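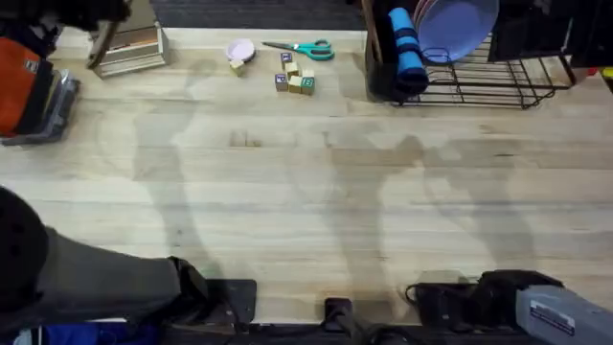 Randach craft table, pale finish. Teal-handled scissors and alphabet blocks on top.

Shop > Tables > Craft & Activity > Randach

Search products Go

Randach Craft Table
Prorix item 298
$525, top and legs. Blocks, scissors, box etc. sold seperately.

Back in stock as of January. Same table as before, new feet (see below).

Big pale wood top, planks run side by side and you can see the seams. People ask about the seams every week so: yes, they're meant to show. No, they don't open up. Run your hand over and you'll feel a slight line, more in winter. If you want a dead smooth surface get the Mokonau instead, it has a one-piece top and costs more.

Size
Length 1541 mm. Height 740 mm. That's regular table height for grown-ups. Kids under six or so will want a step stool or a tall chair. Low legs for the Randach were discontinued, we don't have any left in back, please stop calling about them.

Finish
Clear, matte. Light wood, stays pretty light. Will yellow a little near a window. It will also pick up marks — there's a small rectangular one on the top in our photo, faint, slightly darker than the wood next to it. Normal for a table that gets used. Light sanding and a coat of the finishing oil takes care of most. Do the whole plank, seam to seam, or you get a patch.

Cleaning
Damp cloth, mild soap. Dry it after. No bleach, no scrubby side of the sponge. Crayon comes off with a little baking soda. Permanent marker mostly doesn't come off. Glue: let it dry and lift it with a plastic scraper, go with the grain.

Putting it together
Two people. Top goes face down on a blanket, legs on with the bolts in bag A, finger tight all the way around, then flip and tighten. Bag B is the feet. New feet thread in by hand, old ones needed the little wrench. If you have an older Randach and want the new feet they fit, ask for the foot kit.
Don't drag it by one end. Lift.

What goes on it
Depends on the age. For a letters-and-paper setup we like:

Koo alphabet blocks. Wood, letters on painted faces. Purple, yellow, green in the photo, plus a couple of pale ones. Small enough for a kid to get a fist around, big enough to read from the other side of the table. Sold by the bag, and loose at the counter if you need to replace a lost one. We can't promise which letter.

Scissors, teal handles. One pair per kid is plenty. Put them away when the paper's done. Left-handed pair is a separate item, check the box says so.

Shallow tray box. Ours has a stack in it and sits at the back of the table, out of the way of the middle. Good for paper, good for cards. Doesn't have a lid.

The small round lid or bowl in pale lavender (see back of the table, left of the scissors) is from our own shelves, ask in store, comes and goes.

Setup that works for us: supplies along the back, blocks and scissors in reach, front of the table for whatever you're doing. Spelling games are easy. Put out six or seven blocks, see what words you can get. Mix in blank paper so they can copy the letters down. Blocks also hold paper flat if there's a fan going.

Shipping
Ships in two boxes. Top is the heavy one. They don't always come the same day so don't panic if you only have legs. Check the corners before you sign. If a corner is crushed take a picture with the box still around it and send it to us, we'll swap the top. Pickup at the Prorix counter is free, back door, ring the bell. We close at 5.

Returns
Thirty days, unassembled. Once it's bolted together we take it back for store credit only. Oiled tops can't come back at all.

Goes with
Mokonau table, one-piece top
Koo alphabet blocks, bag
Prorix finishing oil, clear
Foot kit for older Randach tables

Comments (4)

Bought one for the back room at our preschool. Solid. The seams collect glitter, I'm not going to lie, but a dry toothbrush gets it out. Would buy again.

Is the 1541 the length of the top or the legs?

Reply from Prorix: The top, end to end. Legs are set in a little from that.

Took my husband and me most of an evening because we tightened everything before flipping. Read the sheet first!! Table is great though, no wobble, and the color matches our shelves almost exactly. Kids have the Koo blocks all over it by breakfast.

Wish there was still a low version. 740 is too high for my three year old and she refuses the stool. Four stars.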